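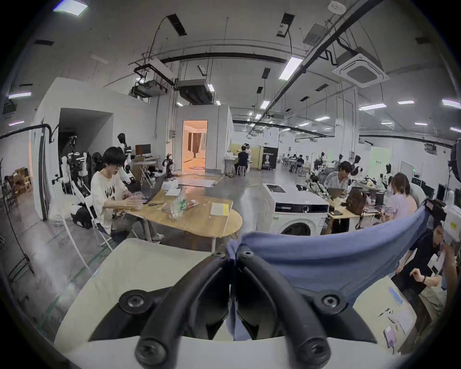
Does the gripper width need to be re-zeroed every time the recording software is restarted?
Only when the zero check at start-up reads more than two counts from the stored value. A restart alone does not clear the calibration, which is held in the Clenar config file for each kit.

Pre-session software inspection, cloth handling
Toolchain: Clenar recorder, Yimyam pose tracker, Studport upload
Checked by: Ratree Phromma
Comments by: Oluf Fogh, Kittipong Thongsuk
Date: 9 Jun 2020

1. Recorder

1.1 Recorder build matches the build on the release page. PASS
1.2 Kit number in the config matches the label on the gripper, left and right. PASS
Comment (OF): The recorder does not compare left with right. A mixed pair will start without a warning. Read both labels before pressing start.
1.3 Width reads zero with jaws closed and nothing between them. PASS
1.4 Width reads 1,356 counts with jaws fully open, tolerance five. PASS
1.5 Left and right streams share one clock. PASS AFTER FIX
Comment (KT): The left stream was running on local time. Clock service restarted, offset now under one millisecond. Cause not found. Ticket left open.

2. Pose tracking

2.1 Map loaded for the correct table. PASS
2.2 Tracker holds for 1,000 frames with both grippers still. PASS
2.3 Tracker recovers after the lens is covered for two seconds. FAIL
Comment (OF): Recovery works on the right. On the left the pose comes back with a jump of 11 mm and the quality flag stays green. The flag should drop to amber for any jump over 5 mm. Same fault as reported in April.
2.4 Plain cloth filling the view does not cause loss of tracking. PASS WITH COMMENT
Comment (KT): A large plain sheet gives the tracker few features to work with. Keep part of the room in view when the grippers are low over the table. Do not raise the feature limit above 2,000, as the tracker thread then starts to drop frames.
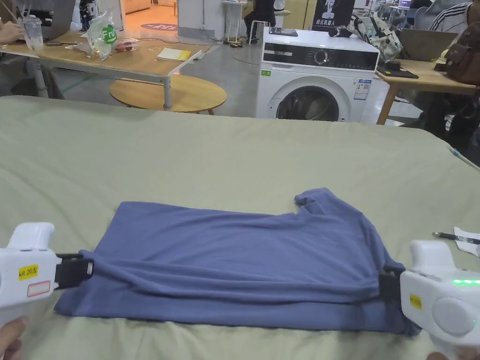 2.5 For two-handed folds, the relative pose between left and right is logged as its own channel. PASS
Comment (KT): The planner uses this channel and ignores the two absolute poses once both jaws are marked closed. An error here shows up in replay as the cloth being pulled too tight.

3. Replay and planning

3.1 Replay in simulation before any replay on an arm. PASS
3.2 Speed limit in the Domutau controller set to the test profile. PASS
3.3 Stop command halts replay from the keyboard and from the button. PASS
3.4 Force limit active on both jaws during replay. NOT CHECKED
Comment (RP): Force log was not enabled in this build. No replay on hardware until 3.4 has been signed.

4. Upload

4.1 Free disk space above the warning level. PASS
4.2 Checksum written for every episode. FAIL
Comment (OF): Episode 539 has video and width data but no checksum. Studport accepted it anyway. Lertchai Wannasri to make the upload reject such files.

Open items: 1.5 cause, 2.3, 3.4, 4.2
Recheck of 2.3 and 4.2 assigned to Crescencio Calvo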